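Products > Teaching by Hand > Karagiannis Two-Arm Kit

Karagiannis Two-Arm Teaching Kit

Last updated: October

We put this kit together for people who know exactly how a job should be done and would much prefer to show a robot than write it all down. You hold a pair of light handles, move your own arms, and the robot's arms follow. Everything you do is saved as a demonstration. The kit comes with the Rillano practice house, a simulated home with a kitchen counter, so you can get comfortable (and make a few messes!) before going near real hardware. 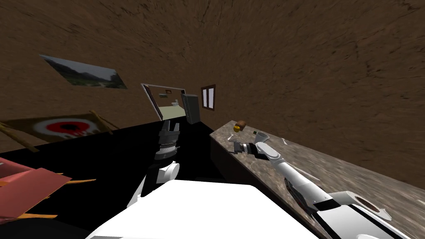

Boltedano wrote to us that the handles felt natural within a morning, though they'd have liked a softer squeeze on the left trigger. We heard that from several customers, and the squeeze can now be set separately for each hand, which lefties seem to love.

Small, thin things like flatware are where hand teaching really earns its keep. Each gripper has its own camera view, and you can bring it up full size with the thumb button while you line up your fingers. Take your time here; pauses can be trimmed later.

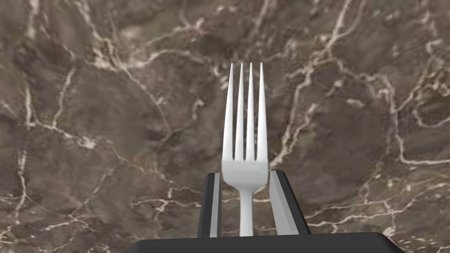 Do I need to record both arms every time?
Each arm has its own record switch, so you can teach with one and leave the other parked.

The practice house ships with 152 starter tasks, and about 16 good demonstrations is a sensible place to begin with any of them. Wrist views swing a long way when you turn your hand over, so there's a level-horizon setting for your own screen. It leaves the saved recording just as it was.
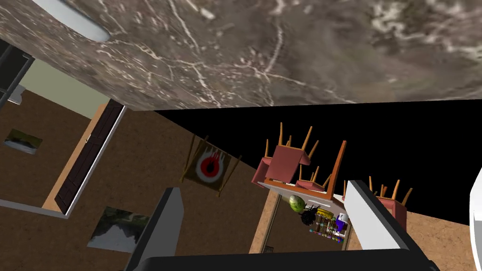
In the box

2 hand controllers with wrist straps
Charging stand and cable
Vutard recording software, with the Rillano practice house
Printed setup guide, 19 pages

Related items
Vutard Foot Pedal
Karagiannis One-Arm Kit
Spare Wrist Straps
Rillano Extra Rooms Pack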